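Category: Play Kitchens & Pretend Food | List archive
6 replies | 0 shares

From: Yasmine Cherkaoui
Date: 2024-02-04
Subject: Re: Corn for the market stall set

Dear Pramila, dear all,

Pramila Goel wrote:
> I am putting together the vegetable basket for the Cavstead
> playroom and I still miss a corn. The old one from Kosum was
> chewed so much that we had to throw it away. Does anyone have
> a spare one? It should be without the green leaves, please,
> the children pull them off and then we find them everywhere.
> Also, how do you clean between the kernels?

I have one corn without leaves and I will gladly give it to you. It came in a mixed box which I bought in June from a family in Grornmont, and we already have enough corn in our own kitchen corner. It is a whole cob, yellow, with the kernels molded in rows.

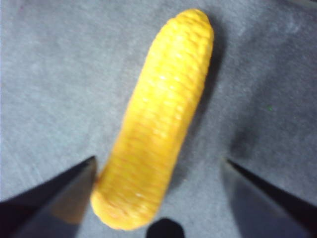
I can't tell you the maker. I looked in the old Metwally catalog and the nearest thing was item 415, but that one is sold as a half cob, so I don't think it is the same.

For the cleaning, I use warm water with a little dish soap and a soft toothbrush, and I brush along the rows. Please don't put it in the dishwasher. I did this once with a tomato and it came out with a different shape. After washing I leave everything on a towel until the next morning.

If you want it, please write me your address again. The one I have says room 357, but I believe you have moved since then. I can also add two small carrots, if you have space in the basket.

With kind regards,
Yasmine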